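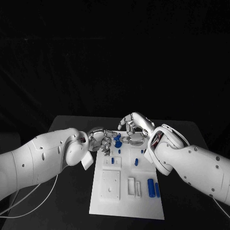 So, I need a freight coordinator. I've been putting off writing this since February and my inbox has now made the decision for me.

I run the project cargo desk at Festimlow, out of the Flavside yard. We move the awkward stuff - transformers, boat hulls, conveyor sections, once a church organ in 13 crates. If it fits nicely in a container, somebody else is probably already shipping it. We get the calls that start with "how wide is too wide?"

Your days would go something like this. You book trucks, cranes and vessel space. You chase permits for oversize loads (so many permits!). You talk to the port, then the hauler, then the port again because the berth changed. You keep the customer in the loop so they don't have to call me at dinner. Right now we have a run of pump housings going out for Eronov, 650 miles by road before they even see salt water, and that job would land on your desk pretty much the first week.

What I'd like from you:

Two years or more in freight forwarding, trucking dispatch or port operations. Customs paperwork that doesn't scare you. A phone voice that stays friendly when a crane is on the clock. I don't care about a degree. If you can read a lift plan I'll be thrilled, but Elba Bravo on our rigging side will teach you, and she's a very patient teacher.

Hours are 7 to 4 with an hour for lunch. We do get some late nights when a ship is loading, and you get that time back. Health and dental start on day one. Pay depends on experience and I'll tell you the range on our first call, so please just ask me. You'd be in the yard office most of the time, with a trip now and then to our other site at Agbayani.

There are 9 of us on the desk and you'd be replacing a guy who moved to be near his grandkids.

To apply, send me your resume and a few lines about the worst shipment you ever worked on and how you got it moving. Skip the formal cover letter. I'm taking applications through 17 Sep 2022 and I read all of them myself.

- Brenda Godoy

Search jobs
Keyword or location
Go

Comments

truckstop_ray
Is any of this remote? I'm a couple hours away but I've done oversize permits for years.

Brenda Godoy
Ray, one day a week from home once you're trained. Send me something anyway!

Marisol
Do you count military logistics toward the two years?

Brenda Godoy
Yes, absolutely.

KT
Applied last night. My story involves a bridge.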